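Category: Workshop Notes / Bookbinding

September, bench notes: paste tests for the Kennedy ledger

Job 296. Ledger from the Kennedy feed store, 1924, quarter leather with cloth sides, spine gone, first two sections hanging by one thread. Client wants it usable for reading.

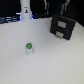 Which paste should go on the spine linings? Wheat starch, cooked thick and sieved twice, then thinned with water until it brushes out without dragging. The PVA mix stays on the shelf for this one. The lining has to come off again someday with nothing stronger than a damp poultice.

Cooked the first batch at 8:30. One part Flallix starch to four parts water, soaked 40 minutes, then low heat and constant stirring. It turned from milky to translucent all at once and I took it off too early. After cooling it was grainy in the middle. Threw it out.

Second batch I kept going for 17 minutes past the turn. Much better. Smooth, pulls off the spoon in one sheet, no raw flour smell. Sieved through the horsehair, then again through the fine mesh. Erhan Coşkun thinks the second sieving is wasted effort with this starch and he may be right, but the old brand used to leave lumps and I don't trust the new bag yet.

Test strips on scrap from the same period (the broken account book we keep for this):

Strip A, full strength on medium Japanese tissue. Good hold. Cockled the scrap badly at one end where I put on too much.

Strip B, thinned one to one. Flat after an hour under weight. Peels at the corner if you pick at it with a nail, so too weak for the spine but right for page mends.

Strip C, thinned two to one, that's two paste to one water. Flat and holds. Using this for the first lining.

Strip D, same as C but with the leftover Vollden tissue. The tissue is too crisp and fights the curve. Fine for flat work. Moved the rest of the roll to the flat drawer.

Old spine adhesive is hide glue, very dark, cracked into scales. Dry scraping got the loose stuff. For the rest I put on a methylcellulose poultice, 10 minutes at a time, and lifted it with the bone folder. Went slowly near the third section, where the folds are worn through. There is printed waste under the glue, part of a seed price list. Ozan Duman wants it kept, so it is between blotters with the job number penciled on the outside. Have to ask the client before we decide whether it goes back in or gets its own folder.

Sewing: original is on 4 tapes. Two tapes are sound, the other two have rotted at the joint. Plan is to leave the existing sewing in the middle of the book and resew only the front two sections and the last one, catching down onto new linen tape laid over the old. Thread 25/3, waxed. Need to check that we have enough, the spool looked low last time I used it.

Paper notes. Ledger stock is heavy and still strong. Red ruling ink bleeds with any moisture, blue doesn't. Keep paste mends away from the margins where the red line runs, or use the remoistenable tissue with ethanol. Tested that on the last leaf, no movement in the ink.

Boards can be reused. Corners are soft, will consolidate with thick paste worked in with a needle and pressed between silicone paper.

To do:
- Mend folds, sections one to three
- Dye cloth for the new spine, compare against the inside turn-in where it hasn't faded
- Call Pidham about the leather, the last skin was too thick to pare evenly
- New blotters
- Label the paste jar and keep it in the fridge, toss when it smells sour

Left the text block in the press overnight, light pressure, spine up, first lining on. Second lining tomorrow if it's dry by noon.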